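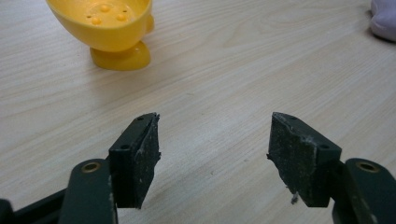
27 Mar 2023

Pads first, because they decide whether tomorrow's numbers mean anything. Both contact faces are worn at the edges and have picked up a lot of lint and grit. The right one has a piece of gray stuff hanging from its lower corner. Ferenc Dudás wants to keep going on this set until the end of the block so that the wear is part of the data. I want to change them. We argued for longer than it would have taken to do the swap, and then we left them on.

Hand tool B all day. Arm pivots checked before starting: no side play on the left, a trace on the right, same as last week. Bushings not touched. I put one drop of oil on the trigger linkage and wiped it off again when I remembered that Sobia had asked for nothing on the linkage until she has finished her friction log. Told her. She wrote it down without comment.

**Session 1**

Task: pick up the yellow cup piece by the foot, set it upright inside the taped square, release, back off. Operator Győző, then me. Slow close, slow open, two-second hold before the lift.

The foot is glossy and it flares, so the pads meet it on a slope. If you close too low the piece climbs out upward as the fingers come together. If you close at the neck, just under the bowl, it stays put, but the little tab on the side gets in the way unless you rotate the piece first. Győző rotates the tool and I rotate the piece with a nudge. Ms. Vincze says we need to choose one and write it into the protocol, or the model will learn both badly. I think she is right about the protocol and I am less sure about the model.

Kept 15 demonstrations from the session. Discarded 3: one slip at lift, one where I let go of the trigger before the foot was down, one where the recording had already stopped and we hadn't noticed. The last one was the best grasp of the morning.

**Session 2**

Same piece, plus the plush as distractor. The plush is much easier to pick up than the cup and much harder to place, as it has no real bottom. For now it only sits near the edge of the work area and gets moved between takes. We don't grasp it until the cup task is closed. Ferenc Virág picked it up with the tool anyway to see how the pads behaved on it, and I suspect that is where part of the lint comes from. I can't prove that. The pads were not clean when he started.

Should have a reference photo of the pads at the start of every session. Added to the checklist, line after the battery check.

**Calibration**

Opening width reads wider than the caliper at full open and agrees at full close. So it is a scale error and not an offset, or it is the right pivot. Refit the width table with the caliper at full open, at half, and at close. The residual at half is still bigger than I like. Győző thinks the marker detection gets worse when the fingers are far apart, since that is where they come closest to the sides of the lens. Plausible. Test: lock the fingers at full open with a spacer, turn the tool through a few orientations under the same light, and look at the spread. If the spread is small, it's mechanical.

Did not get to it. Spacer has to be printed.

**Software**

Exported the session to the Zornine format. The converter dropped frames again at the start of each clip. Cause found: it waits for the first width reading and throws out everything before it, and the width stream starts late. Changed it to pad backward with the first valid reading. This is wrong in principle if the fingers move in that interval, but they don't, as the protocol has us hold still with the fingers open until the tone. Wrote that assumption in the comment above the function, with my initials.

Training run from February finally looked at properly. Stopped at step 4000, where the loss had gone flat well before. On the old cup position it reaches, closes and lifts. Shift the cup toward the far side of the table and it closes too early, in front of the foot. All our February takes had the cup close in. Nothing to debug there, we need takes with the cup farther back. Plan for the next block is to put the start positions on a printed grid and draw them from a list, so that we stop placing the cup wherever our hand finds comfortable.

**Club business**

Standidmont entry form is due soon and needs a team name, a mentor and a one-page description. Mentor is Ms. Vincze. Name is still Andov, which was the name of the folder and has now been printed on things. The page is mine to write. Sobia will draw the linkage for it, properly dimensioned this time. Virág's version had the finger angle measured from the wrong face, and we printed a pair of fingers to it before anyone looked.

Asked whether we may use the Szilágyi lab after hours for the next block. Answer is yes if an adult stays, and that the bench has to be clear when we leave. It means putting the tool back in its case each time and redoing the width check each time. Slower, but the daily check would have caught the scale error earlier.

**Open**

- Print spacer, full-open width.
- New pads: cut two pairs from the same sheet, label the sheet.
- Decide rotate-tool or rotate-piece. My vote is rotate-tool.
- Right pivot: measure play with the indicator. My thumb doesn't count.
- Rerun the converter on the February takes and compare clip lengths.
- Return the long caliper to Katona, it has his name on it.

Hand a bit sore from the trigger. Return spring is stiffer than on tool A, and I'd like to try the softer one after Sobia's log is closed.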